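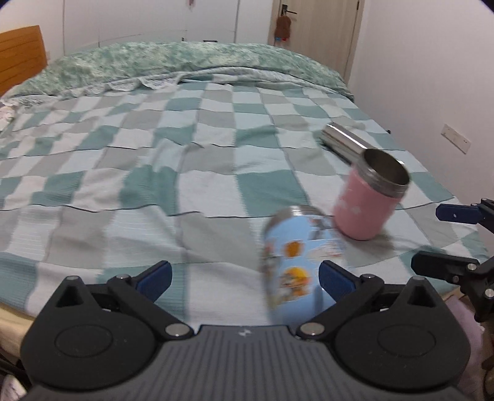
Mac an tSaoi asked at the June call whether hand-held demos are worth the trouble at all, when Hosalus could just teleoperate the real arm and skip the mismatch. Fair question, so a quick answer before the full write-up.

We now have 1723 demos of two-gripper handling on soft surfaces, beds mostly. Jars, canisters, shiny metal, patterned cloth underneath. Policy trained on the lot, then run on the Dondik arms with no teleop data added. It held up better than the teleop baseline on upright grasps. Cylinders lying on their side – still bad. Reflections seem to hurt, and so does the matress giving way under the fingers, can't separate the two yet.

What did help: dropping the first 2 seconds of every demo, and keeping blurry views in. We had been filtering blur out. Put it back and the policy got steadier on the approach, no idea why, theories welcome.

Next up is Brisuna, same method, 27 new rooms, 30 demos in each. Sheets and quilts only, no tables. Split files go on teh shared drive once the labels are checked – ask if you need them sooner.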